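Plarnine cloth set: collection rules and data card
Last updated Jun 2, 2023

Hi! I wrote this because the same questions keep landing in my inbox, and because our first batch (the November one) was a bit of a mess. If you're recording for Plarnine, read the rules. If you're only training on it, skip down to the numbers, but the rules tell you what you can count on.

What's in it
976 episodes of two-handed cloth handling with hand-held grippers, one person per episode. 112 of those are held out for testing, so please leave them alone. Each episode has a head view plus a view from each gripper. The Ferumwood release had no gripper views at all, so don't mix the two without checking your loader.

Rules for recording
Table position is marked with tape. If the table gets bumped, put it back on the marks before you start the next one.
Both grippers start open, off the cloth.
Keep cables out to the sides of the table. A cable dragged over the cloth means you redo the episode. Sorry, I know it's annoying.
Close on the cloth slowly. Fast grabs blur the gripper views and I end up throwing them out.
Fingers stay behind the pads, always. I've pinched myself enough times for all of us.
If you drop the cloth, keep going and tag it "drop". We want those! Please don't quietly delete them.
Stop after 32 episodes and take a real break. My own takes get sloppy well before that, to be fair.

Labels
Every episode gets a start, first grasp, release and end. I label first grasp at the moment the pads close with cloth between them, and Khaemba's older files label it at first touch, so their times come out early. There's a script to shift them in tools/fevard, named after the lab machine it was written on. It's ugly but it works.

Known problems
Episode 1630 has a broken clock in the left gripper stream (the numbering has gaps, so yes, the IDs run higher than the episode count). Some head views are pretty dark around the edges of the room. I haven't tried to fix that.

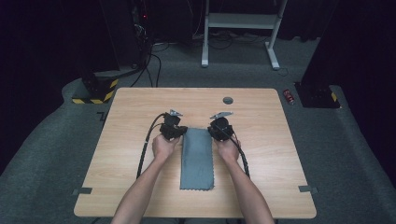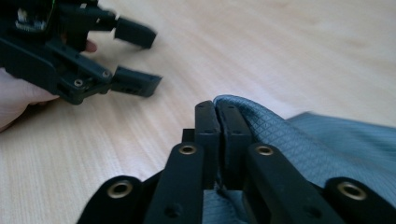

Two-gripper cloth work, head view first, then a gripper view with the cloth pinched between the pads.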